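Arkamska arm, build gallery
Jul 22, 2023

Wilson Flores and Wubit Hadgu are putting this arm together in the back half of the Corkero shared shop. Base and shoulder were finished in June. Current work is at the wrist: cable routing, strain relief, and a 23-line config file that still needs cleaning up. Parts list and wiring notes are on the project page. Pictures are added as the work goes on, oldest first.

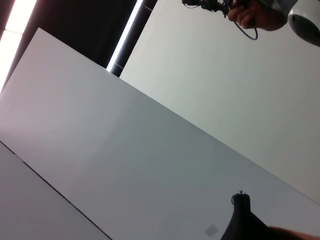
Wrist view. White panel, one black finger, cabling held at top.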